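Sala de prensa > Comunicados > Cumplimiento y atención al paciente

Inicio Servicios Profesionales Prensa Contacto

Branwood abre a sus pacientes un canal para revisar, línea por línea, las facturas de sus consultas a distancia

El nuevo servicio, que lleva el nombre de Sepp, responderá en un máximo de 72 horas y se acompaña de un código de conducta que prohíbe cualquier pago por derivar pacientes

Greltow, 16 de diciembre de 2018

Compartido 38 veces

Branwood, la red de consultas médicas a distancia con sede en Greltow, tiene el gusto de anunciar la puesta en marcha de Sepp, un canal de revisión de facturas abierto a todas las personas que hayan sido atendidas por teléfono o por videollamada por alguno de sus profesionales, así como a los familiares que las ayudan con los papeles (que son muchos, y a quienes en esta casa conocemos bien, porque a menudo son ellos los que nos llaman). A través de Sepp, cualquier paciente podrá pedir que se le explique cada concepto cobrado a su aseguradora o a su propio bolsillo, quién firmó la receta o la orden, en qué momento se celebró la consulta y qué relación tiene Branwood con la farmacia, el laboratorio o el proveedor de material ortopédico que aparece en el documento.

La idea viene de lejos. Quienes nos siguen desde los primeros tiempos recordarán que las facturas de Branwood llegaban entonces en una sola hoja, con un importe total y una referencia que solo entendía el departamento de administración. Han pasado unos cuantos años, la hoja se convirtió en tres, y las referencias siguieron siendo igual de oscuras. El pasado octubre, durante las jornadas de puertas abiertas que celebramos en nuestra sede, pusimos un buzón junto a la entrada para recoger sugerencias, y la petición que más se repitió, con letras muy distintas y a veces con bastante gracia, fue que alguien se sentara a contar qué se estaba pagando y por qué.

«Yo había preparado un discurso sobre tecnología y me encontré contestando preguntas sobre códigos de facturación hasta la hora de cerrar», recuerda Siiri Lepik, directora general de Branwood. «Una señora me enseñó una factura por una rodillera que no recordaba haber pedido. La rodillera estaba bien recetada y se le había enviado a casa de su hija, pero tardamos una tarde entera en averiguarlo, y eso que la directora general estaba al teléfono. Esa tarde entendí que teníamos que arreglarlo, y que teníamos que hacerlo antes de ponernos con ninguna otra cosa.»

Cómo se utiliza Sepp

El funcionamiento es sencillo y hemos procurado que lo siga siendo para quien no se lleva bien con los ordenadores. La solicitud puede hacerse desde el área personal de la web, por teléfono o por carta. No hace falta adjuntar ningún justificante: basta el nombre del paciente y la fecha aproximada de la consulta. Una persona del equipo de atención, siempre la misma durante todo el trámite, recupera el expediente, lo compara con lo facturado y llama para explicarlo. Después envía un resumen por escrito, redactado en un lenguaje corriente y sin siglas.

Si durante la revisión se detecta un cobro que no corresponde, Branwood lo corregirá, devolverá la cantidad y avisará a la aseguradora, sin que el paciente tenga que iniciar una reclamación. Si lo que se detecta es una orden que el médico firmante no reconoce como suya, o una receta sin consulta previa, el caso pasará ese mismo día al área de cumplimiento normativo, que tiene la obligación de trasladarlo a las autoridades sanitarias cuando haya indicios de fraude.

El canal ha estado en pruebas durante el otoño con 500 pacientes que se ofrecieron a participar y a los que queremos dar las gracias desde aquí, porque nos leyeron los borradores con una paciencia enorme. De ellos salieron varias mejoras. El resumen lleva ahora un espacio en blanco para tomar notas, la letra es más grande y el teléfono figura en la primera página, cuando antes había que buscarlo en la última, debajo de los avisos legales. También nos pidieron que dejáramos de llamar «prestación accesoria» a un inhalador, y así lo hemos hecho.

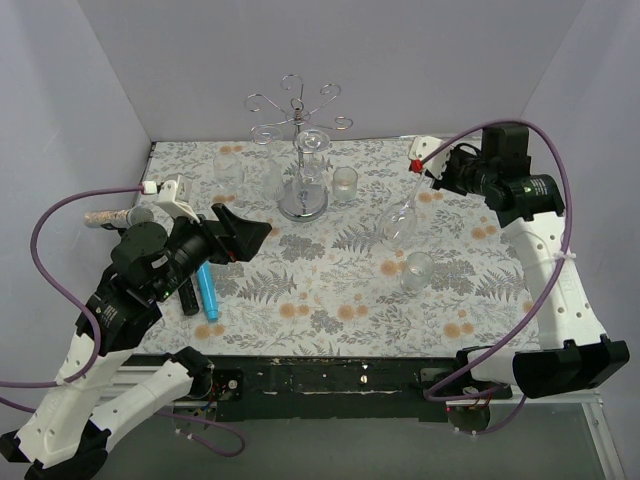 Un código de conducta sin comisiones por derivación

Junto con Sepp, Branwood publica hoy su nuevo código de conducta para profesionales y proveedores, un texto en el que el equipo jurídico ha trabajado con la ayuda del despacho Fallard y que sustituye al anterior, que se había ido llenando de anexos. El código prohíbe que ningún médico, enfermero o empleado reciba dinero, regalos, viajes o descuentos por enviar a un paciente a una farmacia determinada o por recetar un producto concreto. La prohibición alcanza también a las empresas que captan pacientes por teléfono, con las que Branwood no trabajará en ninguna circunstancia, y a los contratos de asesoría cuyo precio dependa del número de recetas emitidas.

Nisreen Zoubi dirige el área de cumplimiento desde hace dos años y ha coordinado la redacción. «En la atención a distancia todo ocurre muy deprisa, y esa rapidez es estupenda para quien vive lejos de un hospital o no puede dejar solo a un familiar», explica. «Pero la rapidez también la aprovecha quien quiere colar una orden que nadie ha pedido. Nosotros queremos que el médico que firma haya hablado con el paciente, que conste esa conversación, y que el médico cobre por su trabajo lo mismo tanto si receta como si no receta nada. Con eso por escrito se duerme mucho mejor.»

Los profesionales de la red recibirán el texto acompañado de una sesión de formación en la que se comentarán casos prácticos: la invitación a cenar de un distribuidor, el laboratorio que ofrece ordenadores a la consulta, la llamada de una empresa que asegura tener una lista de pacientes ya interesados en una crema para el dolor. La asistencia será obligatoria para todo el personal, incluida la dirección, y habrá una segunda convocatoria para quienes estén de guardia. El código se puede leer completo en la web, y las copias impresas pueden pedirse en recepción.

La opinión de los médicos

Entre los facultativos que han colaborado en el proyecto se encuentra Ieva Baranauskienė, médica de familia, que atiende por videollamada a pacientes de las comarcas del interior y que durante las pruebas revisó personalmente las explicaciones clínicas que acompañan a cada factura. Al principio, cuenta, temía que el nuevo trámite le restara tiempo de consulta. «Me ha pasado lo contrario. El paciente que entiende lo que se le ha pedido, y para qué sirve la prueba, vuelve con preguntas mejores. Y a mí me ha venido muy bien leer mis propias órdenes con los ojos de otra persona, aunque reconozco que en más de una tuve que llamar yo misma para aclarar lo que había querido decir.»

La doctora Baranauskienė insiste en que ningún paciente debe sentirse incómodo por preguntar. Revisar una factura no supone poner en duda al médico, ni afecta a las citas siguientes, ni queda anotado en la historia clínica. Las solicitudes se guardan en un archivo separado, al que los profesionales sanitarios no tienen acceso salvo cuando se les consulta sobre un caso. 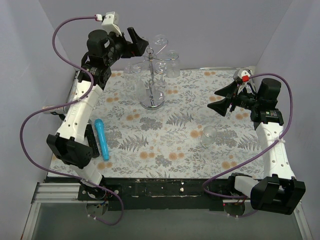 Mantel de fondo crema con helechos y florecillas.

Consejos para quien recibe llamadas no solicitadas

Branwood quiere aprovechar este comunicado para recordar algo que nuestro equipo de atención repite a diario, y que Sarmīte Avotiņš, responsable de ese equipo, nos ha pedido que incluyamos con todas las letras. Branwood nunca llama para ofrecer productos gratuitos a cambio del número de la tarjeta sanitaria o de la póliza. Si alguien lo hace en nuestro nombre, lo mejor es colgar, apuntar el número y avisarnos, de día o de noche, en el teléfono de siempre. Tampoco enviamos ortesis, cremas ni pruebas genéticas que no se hayan hablado antes con un médico. Un paquete que llega sin haberlo pedido se puede rechazar en la puerta, y si ya se ha aceptado conviene guardarlo con su etiqueta y llamarnos.

«A mucha gente le da apuro colgar, sobre todo a las personas mayores, que tienen una educación preciosa», comenta Avotiņš. «Yo les digo que me echen la culpa a mí. Que digan que Sarmīte, la de Branwood, no les deja dar el número por teléfono.»

Próximos pasos

Sepp está disponible desde hoy para todas las consultas realizadas en los últimos 2 años. La parte técnica ha corrido a cargo del equipo de Tianyou Xiong, que trabaja ya en una versión del resumen pensada para lectores de pantalla y en otra que permitirá escuchar la explicación por teléfono tantas veces como se desee. Ambas se incorporarán al servicio en cuanto terminen las comprobaciones, y se anunciarán en esta misma sala de prensa.

Branwood publicará además, una vez al año, un informe con las solicitudes recibidas, las correcciones efectuadas y los asuntos comunicados a las autoridades, sin datos que permitan identificar a los pacientes. El primero será revisado por Fallard antes de su difusión.

Sobre Branwood

Branwood es una red de atención médica a distancia con sede en Greltow. Ofrece consultas de medicina de familia, dermatología, salud mental y seguimiento de enfermedades crónicas por teléfono y por videollamada, en colaboración con centros de salud y consultas locales.

Contacto para medios

Departamento de Comunicación de Branwood, Greltow. Las peticiones de entrevista con Siiri Lepik o Nisreen Zoubi pueden dirigirse a este departamento a través del formulario de la sala de prensa.

2 comentarios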